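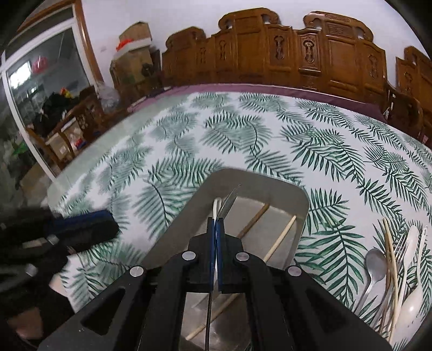 Setting the table for the August supper

Friday, April 12, 2019

Dear friends and neighbors,

Every spring I promise myself that I will sit down with the supper notes while they are still fresh, and every spring I find them in a coat pocket in the middle of the summer, so I am very pleased to be writing this in April with a cup of tea next to me and the notes more or less in order. The August supper is on again at Randen Hall, we have the big room and the kitchen for the whole evening, and we are planning for 40 people at the tables. What I want to talk about this time is the cutlery.

Those of you who came last year will remember the line. It went past the rice, past the noodles, past Indira Alva's lentils (which deserve a newsletter of their own), and then it stopped dead at the end of the table while everyone hunted for a fork in one deep box where the forks, spoons, chopsticks and napkins had all gone in together. Siebe Verschueren was standing behind me with a full plate in each hand and was very patient about it, but I could see the sauce moving.

So this year we are sorting things out before anyone picks up a plate. Chopsticks go in shallow trays, lying down, where people can see them and take two that match. The gray plastic trays are fine for this and wipe clean in a second. Forks and spoons stand upright at the side, and the white plastic spoons can stand in with the metal ones, as plenty of our younger guests like them better and so, I have to admit, do I when it comes to ice cream. A few chopsticks can go upright too for the people coming from the other direction. Soledad Gallegos suggested that we put all of this at the far end of the food, after the serving dishes, so that you have both hands free while you're filling your plate, and I can't think why we ever did it the other way around.

A word about chopsticks, as we have collected so many kinds over the years. The plain wooden ones are for everybody. They should be washed by hand the same evening and left out overnight on a dish towel, spread apart, and please don't bundle them up with a rubber band while they're damp! We lost a whole batch that way two winters ago and the smell stayed in the cupboard until Easter. If you come across one that has split or gone rough at the tip, put it aside for Karla Esquivel, who uses them to hold up her tomato seedlings and is always glad of more.

Now for the tablecloths. We have the palm leaf one, white with the big green fronds, and everyone seems to love it, so it will go on the serving table again. It makes the whole room feel as if somebody has opened a window. It does show soy sauce, so if you spill, dab it with cold water and then come and find me, and I promise not to make a face. The purple goes with it very nicely along the edge and I would like to have more of that color on the smaller tables. Ornella Longo has offered to sew 6 runners if somebody can find her the fabric, so do look in your closets. Old curtains are fine. She isn't fussy about the shade as long as it washes.

One more small request about the tables. They fill up so quickly with our own belongings while we're setting out, the bags and jackets and umbrellas and so on, and then the plates have nowhere to land. There are hooks by the side door and a long bench under the window, and both of them are free all evening.

We could use more hands for the setting up. Doors open for helpers at 4:30 and we eat at 7. It's easy work and rather good company, and there is usually something to nibble on in the kitchen while the rice is cooking. If you would like to help, or if you have trays, serving spoons or a tall jar or two that you could lend us for the evening, please put your name on the sheet by the kitchen door or catch me after choir. Mark anything you lend with a bit of tape and your last name. I still have a very nice slotted spoon from last year and would love to get it back to its owner.

The dessert list goes up in the next newsletter. Indira has already claimed the mango pudding.

Warmly,
Marjorie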